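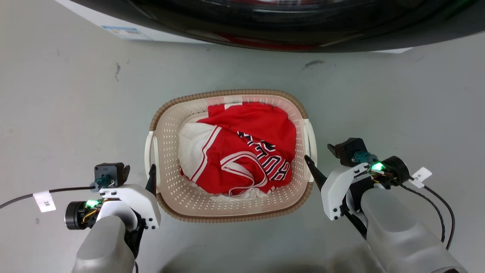
*Figure 1. Red basketball jersey and a white garment with a red stripe in a laundry basket.*

# Defensive Rotations and Late-Game Scoring in the Pekero Student League

Prepared by Myfanwy Griffiths and Pichit Meesuk
Project supervisor: Oranuch Duangkaew
21 November 2020

## 1. Purpose

This report examines how two basketball teams in the Pekero Student League, Sosside and Stiltska, changed their defense in the final quarter of close games. The project began in January, when the supervisor suggested that the coaching notes kept by both clubs could be compared with the official score sheets.

## 2. Background

Sosside plays a player-to-player defense for most of a game and sends a second defender to the ball when it reaches the corner. Stiltska prefers a zone. Both coaches, Prasert Boonyarit of Sosside and Pongsak Rattanakul of Stiltska, allowed the project team to read their notes and answered written questions.

Earlier student work on the league dealt with shooting only. The defensive side of the game has received little attention, partly because the score sheets do not record it.

## 3. Method

The team selected games in which the margin was 4 points or fewer at the start of the last quarter. Game recordings were supplied by the Ebihara Sports Library. Each possession was coded by both authors separately, and differences were settled by watching the play again together. In total, more than 2000 possessions were coded.

A rotation was marked as late if the helping defender had not reached the paint before the shot was released. Possessions that ended in a foul away from the ball were left out.

## 4. Findings

Late rotations accounted for 50 percent of the baskets Sosside allowed in the final quarter. Most of them followed a pass out of the corner, after the second defender had committed to the ball. Mr. Boonyarit's notes refer to the same weakness and link it to short substitution patterns.

Stiltska gave up fewer points near the basket but allowed more open shots from the wing. When it left the zone in the last 3 minutes - a change Mr. Rattanakul made in most close games - its rebounding became weaker.

## 5. Limitations

Some recordings were made from behind one basket, and rotations at the far end were difficult to judge. The authors also had no reliable record of minor injuries, so player fatigue could not be separated from absence.

## 6. Recommendations

The authors recommend that the league add a defensive column to its score sheet, covering at minimum the type of defense at the start of each quarter. Future project teams should request recordings from the sideline where these exist. The coding guide has been placed with the supervisor and may be borrowed on request.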